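# How to Trace Where an Old Object Came From Before You Buy It (or After, If It's Too Late)

Provenance is a fancy word for "who had it before you, and did they have any business having it." Museums employ whole departments to find out. You have a kitchen table and a free evening, so we'll scale down accordingly.

I learned most of this from a small carved panel I bought at the Ciderthorpe antiques hall. The dealer said it came from "an old family collection." All collections belong to somebody's family and all of them are old by the time they reach Ciderthorpe.

## Step 1: Write down what you were told

Do it the same day, word for word, including the vague bits. Dealers' stories improve with age, and so does your memory of them. Keep the receipt, the tag, the listing and any emails together in one folder.
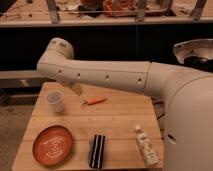
If the story came over the phone, send the seller a short message repeating it back and asking them to confirm. A seller who was chatty on the phone and goes silent in writing has told you something useful.

## Step 2: Look at the back

The front is what everybody looked at. The back is where they stuck things. Check for auction stencils, customs stamps, inventory numbers, old framers' labels and the ghosts of labels that somebody peeled off. A flashlight held low and sideways will bring up pencil marks and scratches that overhead light flattens out.

Copy every number exactly as written. Mine said 2,258 in brown ink, and I spent an entire winter reading it as a price. It was a lot number from a sale at Climley, where the panel had been offered with a coal scuttle.

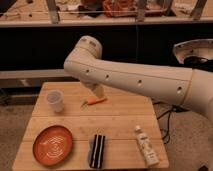 **Ffion Jarman**

Please don't clean anything yet. I know it's dirty. The dirt may be holding a label on.

## Step 3: Build a timeline with holes in it

Draw a line from when the thing was made to today. Mark each owner, sale or exhibition you can prove, and note the proof next to it. Everything left over is a gap, and you should leave it looking like a gap. Filling it with "presumably" is how fakes and stolen goods get respectable.

Pay attention to:

- the year it left its country of origin, and whether an export permit exists
- any stretch covering a war, an occupation or a revolution
- owners who appear once, with no address, and never again 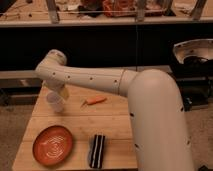
## Step 4: Ask people who know

Write to the auction house named on the label. Many keep old catalogs, and some will check a lot number for nothing if you're polite and brief. Give them the number, the measurements and 2 clear photos. Do not attach your theory.

Search the public databases of stolen art as well. No match is good news of a limited kind, as most thefts from small chapels and dig sites were never recorded by anyone with a camera.

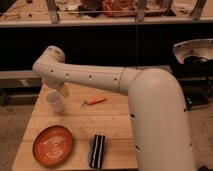 Photograph the object properly before it goes anywhere, even across town. Take the front, back, each side and every mark, in soft daylight, with a ruler in the shot. Put it on a plain surface where its outline is easy to read. A frosted plastic cup on a light wooden table, like the one just above, is a fair test for your setup: if you can pick out the slightly wider rim in your photo, you'll probably catch a worn edge too. Save the files under names you'll understand in April.

## Step 5: Decide what to do about it

If the trail is clean, file it and enjoy your object. If it points to a museum, a church or another country, stop. Don't sell it, don't restore it, and don't mail it back in a padded envelope with a nice note. Talk to a lawyer who handles cultural property, and let them make the first contact.

My panel, by the way, is still stuck at Climley. Before that, I have a gap and a coal scuttle.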